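**Dimanche, 14 h – coin lecture de l'atelier, suite du rangement**

Repris le classement là où je l'avais laissé. La grande étagère du fond est vide depuis ce matin, on peut la démonter. Ebenezer garde les deux montants pour la réserve, les tablettes partent avec le reste.

Les catalogues fournisseurs : gardé seulement la dernière édition de Trostik et celle de Stadden. Les autres sont au carton papier, 39 en tout, certains encore sous film. Le classeur Ibarra (roulements, bagues) reste à l'établi, Bhavana s'en sert toutes les semaines et elle a raison de ne pas vouloir le voir partir dans une armoire.

Pour les livres qu'on consulte vraiment, essai du porte-revues noir en plastique, celui à trois compartiments. Monté sans outil, les séparations s'emboîtent par le bas. Il a fallu forcer un peu sur celle de droite, un des ergots était tordu. Redressé à la pince plate, ça tient. Posé sur la table à nappe quadrillée vert-jaune, contre le mur blanc, le temps de décider de l'emplacement définitif.

Répartition prévue :

- à gauche : les ouvrages de mécanique en chinois, dont le recueil de mécanismes à dos bleu (机械设计实用机构与装置图册)
- au milieu : les cahiers d'atelier en cours, six au maximum
- à droite : notices machines, format A4, à mettre sous pochette avant

Pour la largeur, trois livres suffisent presque à remplir un compartiment. Ils penchent légèrement. Je n'ai pas envie de caler avec du carton, on verra quand tout sera chargé. Les parois ajourées sont bien pour la poussière, moins pour les feuilles volantes : une notice de deux pages glissée seule se courbe et finit par descendre. D'où les pochettes.

Prix du porte-revues chez Brendero : à redemander. Si on en prend un deuxième, le mettre à côté de la perceuse et y ranger les fiches de sécurité, qui traînent toujours dans le tiroir aux forets.

Question de Bhavana : est-ce qu'on étiquette les dos ? Pour les cahiers, oui, au ruban blanc, avec le mois de début. Pour les livres, non, je préfère une liste collée à l'intérieur de la porte. Il doit rester environ 300 étiquettes sur le rouleau, inutile d'en recommander.

À faire :

- [x] monter le porte-revues
- [x] placer les livres à gauche
- [ ] cahiers au milieu
- [ ] notices sous pochette, puis à droite
- [ ] liste des titres, avec traduction (voir avec Ebenezer pour la mise en page)
- [ ] descendre le carton papier

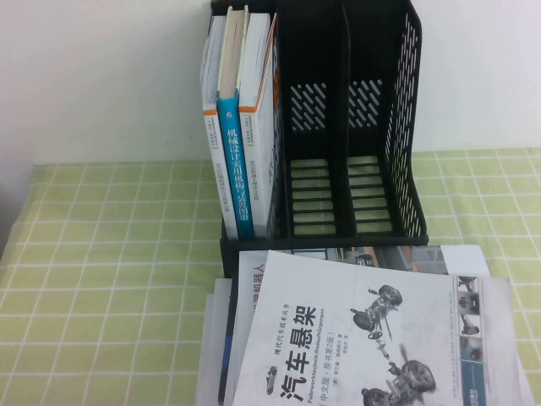 Pour la liste, noter aussi qui a emprunté quoi. Il manque toujours le manuel d'ajustage, sorti en janvier et jamais revenu. Je poserai la question à l'équipe du soir.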